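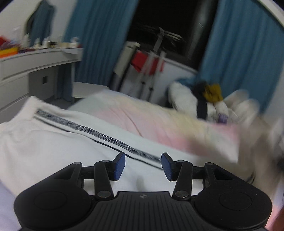 A bedroom during tidying, evening. Bed with white bedding and a pink and cream blanket, drying rack by the window.

Bedroom tidying (also room reset, bedroom pick-up) is the household job of putting a sleeping room back in order. Covers loose laundry, bedding, the floor, and whatever has piled up on desks and dressers. Usually kept apart from bedroom cleaning, meaning dusting, vacuuming and washing, though most people do the two together and use the words loosely. See also: Bed making; Laundry folding; Decluttering.

Scope

Most household guides count four zones: bed, floor, surfaces, window area. The Mikine home guide lists only 3 and folds the window area into surfaces. Closets are normally left out, they get their own article.

Order of work

No fixed order. Two are common.

Bed first. The bed is the largest flat surface in most bedrooms, so once it is clear it becomes a place to sort and fold. Pillows and soft toys off, sheet pulled flat, duvet or blanket on top, toys back at the end. Folded towels often wait on the bed till there is drawer space.

Floor first. Favored in small rooms. Everything made of cloth goes into one pile, sorted later. Quicker to start, but clean and worn items get mixed, and people who use this method tend to do more washing than they need to.

A third way, working clockwise from the door, turns up in older manuals. Rarely used now.

Laundry in the bedroom

Where there is no separate laundry room the bedroom often doubles as one. A folding rack near the radiator or window is typical in apartments. Dries faster there in the heating season, though damp air in a closed room can fog the window glass and, over time, mark the curtains. Usual advice is a gap between rack and radiator, and a window open a crack for part of the day. Long curtains should be kept clear of the rack.

Bright or dark items are dried apart from whites if there is any chance the dye will run. Red is the usual culprit.

Small whites (socks, washcloths, hand towels) are the items most often lost in this stage. They stick inside duvet covers and fitted sheets and only turn up when the bedding is shaken out.
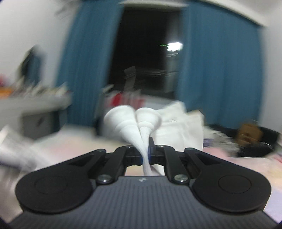

Shaking out is done before folding, one piece at a time, over the bed or over a clean rug. Large pieces are better left till last becuase they take up all the free space. Sheets are folded in half lengthwise, then in thirds; fitted sheets have their own method, see Fitted sheet (folding).

Containers

Baskets, bins, soft-sided boxes, plain cardboard boxes. Cardboard is common as a short-term fix and often stays for years. Open containers get filled faster than lidded ones. The Batix system, sold as a set of 4 stacking fabric bins, was widely copied and the name is used in some areas for any soft bin. Fernska makes a similar one with handles.

Surfaces

Desks and dressers collect small things: bottles, jars, cosmetics, chargers, paper. Standard method is to clear the whole top, wipe, put back only what is used daily. Many people skip the clearing and just line things up along the back edge. Acceptable for a quick tidy. Stacks of books or boxes go at one end, biggest at the bottom.

Soft toys

Kept on the bed, a shelf, or a hammock net in the corner. Plush should be brushed or washed per the label, straps and clothing taken off first where they come off. Surface wash only for anything with a battery pack.

Time and frequency

The Sutcliffe household survey had 67 percent of respondents tidying the bedroom at least weekly and 49 percent making the bed every day. Evening was the most common time, after dinner and before the bed is needed. A seasonal version, with the mattress turned and heavy blankets packed away, is done in April in many homes.

Regional terms

"Straightening up" in most of the US. "Redding up" in parts of Pennsylvania, also Scotland and Northern Ireland. "Reset" is recent, mostly from online video.

See also

Bed making
Clothes horse
Drying rack
Fitted sheet (folding)
Laundry folding
Spring cleaning

This article needs more sources for teh section Containers.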